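Re: [sim-manip] randomized rooms vs. fixed rooms, place-on-seat results

On Sunday, August 17, 2025, the Trimwood list maintainer wrote:
> Thanks for the July numbers. Two things I couldn't work out from the
> write-up. Did the fixed-room policy see the same number of episodes as
> the randomized one? And are the wall and floor textures drawn
> independently, or do you sample them as matched sets?
> Also, which seats are in the held-out group?

Answers in order.

Episode counts are close but not equal. After filtering we had 1,626 episodes for the fixed room and 1,755 for the randomized ones. We did not trim the larger set. I doubt the difference matters much, but it should have been in the table and I'll add it.

Textures are drawn independently. Wall, floor and each piece of furniture get their own draw, so you end up with stone patterns next to pink carpet and other pairings no one would choose. We tried matched sets early on in Protau and the policy did worse on held-out rooms, though that was with an older grasp head, so I would not lean on it.

Held-out seats are the small armchairs with open side frames. Training only used stools and benches. The arm has to come in over the front or the top, and the side frames leave less room than you'd think for the wrist.

Each policy got 100 trials per seat type with 3 seeds. The fixed-room policy mostly fails on approach. The randomized one gets to the seat more often and then loses trials at release, when the object slides on the cushion. The cushion is a rigid mesh with a friction value we picked by hand – that part needs work before anyone compares it to hardware.

One known problem: shadows. Lights are randomized too, and at low camera resolution a dark patch on the carpet sometimes pulls the predicted goal off the seat. Turning shadows off at training time made this worse. I have not tried jittering shadow strength alone.

Configs are in the Holmgren branch, under rooms/seats. A render from the armchair group is below. 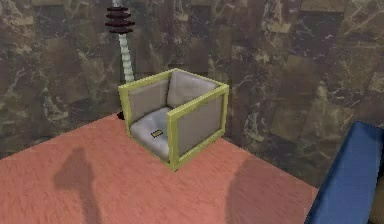

Jerness: Thanks, that clears up the episode counts. Could you rerun with the larger set cut down to 1,626 before the table goes out? I'd also like to see approach and release failures in separate columns – a single success rate hides most of what you just described.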